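Wiltholm Hall, room 351: monthly fire and exit check, March
Checked by Duván Ríos
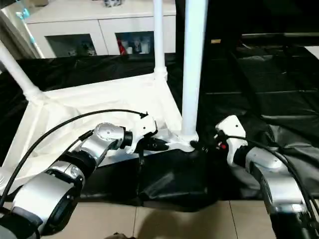
Exit door, Skirden Street side: opens fully. Closer slow, adjusted.
Exit door, yard side: OK. Mat curling at one corner, taped down for now.
Extinguishers (2): gauges in the green, tags signed.
Emergency lights: 6 tested, one dim. New battery ordered from Restrepo.
Smoke detector: OK.
Outlet covers: one cracked by the sink. Replace before next check.
First aid kit: short on gauze and medium gloves.
Evacuation map: still shows the old Pisdale entrance. Second time I have noted it.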